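Household chore automation
Reading time: 2 min

Household chore automation is the use of general-purpose robots for domestic tasks such as laundry, tidying, dishwashing and food storage. It is distinguished from single-purpose appliances, including robot vacuums, which perform one task with fixed hardware.

Current state

Rigid objects on open surfaces are handled with fair reliability. Enclosed and jointed spaces remain difficult. In the Saltano trials, directed by Hertta Leinonen, a two-armed machine attempted 279 chores in five furnished apartments. Wiping and table clearing had the lowest failure rates. Refrigerator work had the highest -- 28 attempts ended in a human takeover, most of them during drawer handling.

Refrigerator tasks

Storing food in a refrigerator combines several problems. The door must be pulled against the hold of its gasket, then kept clear of the arm. Drawers slide on shallow guides and jam when pulled off center. Clear plastic is a known weakness of depth cameras, which may return readings from the surface behind it. Maja Bielecka, in work on the Dirach controller, treated the drawer as a contact problem: the hand finds the front edge by touch and corrects its pull from measured side force.

Freezer and lower compartments add a reach constraint, as the arm must work below or beside an open door. Drawers stacked at different depths also have to be moved in a suitable order. 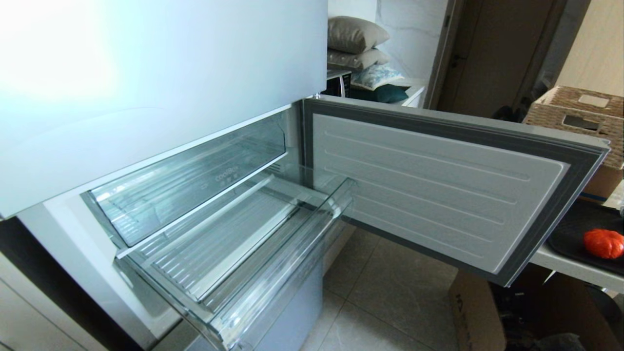
Can a home robot put away groceries without help? Only in part; most systems can place boxed goods on an open shelf, but drawers, soft bags and crowded compartments still call for a person on standby.

See also: Jara gripper; Mobile manipulation; Zutent test kitchen

Contact the editors | Copyright, all rights reserved | Back to top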